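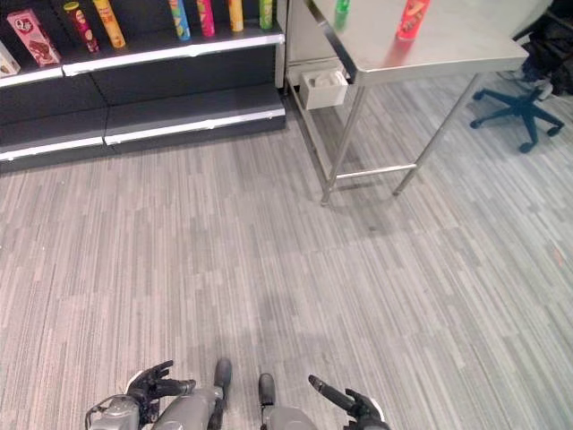
The practice shelf and steel table at Ravuvton, seen from the robot's own camera.

Filed under: Robots & Automation, Interviews

Wing-yan Chung runs data collection at Ravuvton, where a two-handed robot is being taught to stock shelves. The learning system needs examples, and her team supplies them by steering the robot through each job by hand. When we spoke in January they had 429 usable ones. The target is 3000.

"People think the arms are the slow part," she says. "It's the resetting. You do one run, then you put everything back somewhere slightly different and do it again."

The goods are ordinary snacks, mostly crisps in tall tubes. Chung likes them as a starting point. "A tube is a fair shape to grip, but it rolls if you knock it over. Boxes lean on things. The system has to see both."

Each operator does 10 runs and then swaps with a colleague. Bhupendra Pant, who joined from a warehouse job, found the first week hard. "You want to be tidy," he says. "My early runs were all the same, and Wing-yan sent them back. She wanted different angles, different starting places."

Failed attempts are kept too, in a separate folder, with a note of what went wrong. Pant writes most of the notes. Three of the operators now check one another's work before anything goes into training.

I asked Chung whether she would move on to the lower shelf soon. "Low reaches are harder to steer," she says. "We'll do the table to the top shelf first, then go down."

Last updated: January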